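Office chair with armrests does not go under a large shared table with a rounded edge

Asked by Nandi Modise, September 14, 2021. Viewed 3526 times. Filed under: Furniture, Shared rooms
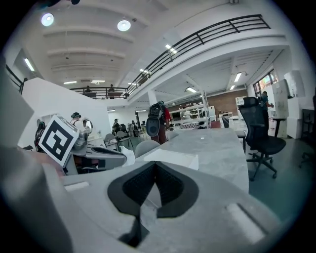
Details of the problem

We have a large gray marble-patterned table in an open room at Wanyama. The seating is mixed. On the far side there are gray plastic chairs, which cause no trouble. On the near side we use a black mesh office chair with a headrest, armrests and a five-legged base on casters. When it is not in use it stands off the right end of the table because it will not go under.

I measured the following with a tape:

Floor to underside of the tabletop at the edge: 70 cm.
Armrests at their lowest setting, seat also at its lowest: 3 cm above that.

So the pads meet the edge of the table before the seat gets anywhere near it. If the chair is pushed in with any force, the front of the armrest strikes the rounded edge. There is a dull patch on the edge now where this has been going on, and one armrest pad has a dent. I do not know what the tabletop is made of under the pattern, so I would prefer not to sand or polish it until somebody can tell me what to look for.

The second part of the problem is the walkway. With the chair parked at the end of the table, people with backpacks or carrying things have to turn sideways to reach the white cabinets. The building rule is 900 mm of clear width on that route and we do not have it when the chair is out.

I would like to know:

Whether the table can be raised by a small amount without making it unstable.
Whether the armrests can be taken off this type of chair, or lowered further.
What to do about the dull patch.

Replacing the chair is possible but would have to wait until June, when the furniture budget opens again. The people who use it like it, mainly for the headrest.

3 replies

Jacobus Visser

I will take the points in the order asked.

Raising the table. Look at how it meets the floor first. If there are threaded leveling feet, they can usually be screwed out a little, but they are meant to correct for an uneven floor and should not be run to the end of the thread. A foot on its last few turns will bend or strip when the table is dragged. If there are no leveling feet, you would need risers, and on a table that size every support has to be raised by the same amount. Put a long level across the top in both directions before and after. You also need to think about the plastic chairs. They have a fixed seat height, and a table that suited them before will be slightly high for them afterward. The difference you are asking for is at the limit of what people put up with for writing.

My recommendation is to leave the table alone and change the chair.

Removing the armrests. On most office chairs the arms are bolted to the underside of the seat pan. Procedure:

Lower the seat fully, then lay the chair on its side on a blanket or a flat piece of cardboard. Do not leave it resting on the headrest.

Find the bolts where each arm bracket passes under the seat. They normally take a hex key. Some chairs have a plastic cover over them which pulls off.

Loosen all the bolts on one side by a turn each before taking any of them out. Taking one out completely while the others are tight puts the load on the remaining threads.

Remove the arm. Check whether the same bolts also hold the backrest or the tilt mechanism. If they do, the arm bracket is structural and the chair must not be used without it. In that case put the arm back.

If the bolts hold only the arm, repeat on the other side. Bag the bolts and tape the bag to one of the arms. Label it with the chair model.

Turn the chair upright and try the seat at the height people normally use. The seat pan has to clear the underside of the table with room for somebody's legs, but for parking purposes it only needs to clear.

The threaded holes under the seat will be open after this. A short bolt with a washer in each one keeps dirt out and stops the threads from catching on clothing. Use a short one. A bolt that is too long will come up through the pan into the seat.

One warning about measurements. You give the height at the edge. Many large tables have a frame or a rail set back from the edge which is lower than the top itself. Measure there as well before you take anything apart.

Themba Maluleke

Just get a Larnach stool. No arms, goes under anything. We have them at Wendell and there are no problems with space.

Sipho Radebe

The stool has no back and the users want the headrest, so I do not think it answers the request.

I agree with Jacobus on the chair, with an addition. Before removing the arms, check for a pivot. Some mesh chairs have arms that swing up and back alongside the backrest. There is sometimes a button on the outside of the joint and sometimes only a stiff hinge that has never been moved. If the arms flip up, the chair will park under the table with no tools and the users keep the arms. It is worth two minutes with a flashlight.

On the dull patch. You need to find out whether something has been deposited on the edge or whether the edge has been worn. Armrest pads are soft and will leave a film of their own material on a harder surface when they rub. Test as follows:

Wipe the patch with a damp cloth and a drop of dish soap, then a clean damp cloth, then dry it.

Look along the edge at a low angle with the light from the window behind the patch.

If it is still dull, rub a very small area with a white pencil eraser. Brush off the crumbs and look again. If the shine has returned in that area, it was a deposit and you can carry on with the eraser.

If there is no change, the surface layer is scuffed. Stop there. Do not use vinegar or any acid cleaner while you do not know the material, as real stone of the marble kind is etched by it. Do not use a scouring powder on a printed surface, as it will take the pattern off. A scuff on a rounded edge is not visible from a sitting position and can be left.

For the walkway, measure from the widest part of the chair base and not from the seat. The legs of the base stick out farther than they look, and the casters swing out beyond them when the chair rolls backward. At Sisivden we marked the parking position for each chair with a short piece of floor tape under the table, set back so that the casters stay inside the line of the tabletop. The tape lifts after some months if the floor is wet-mopped and has to be redone.

Comments on this reply

Nandi Modise: The arms do not flip. The bolts are hex and hold only the arm brackets. I measured farther in and there is no rail on that side. Eraser worked on most of the patch.

Areeba Zaidi: Keep the arms somewhere they will not be thrown out. Ours were in a cabinet with no label and had gone by the time someone asked for them back.

Jacobus Visser: Retighten the backrest bolts while the chair is on its side. The key is usually the same size.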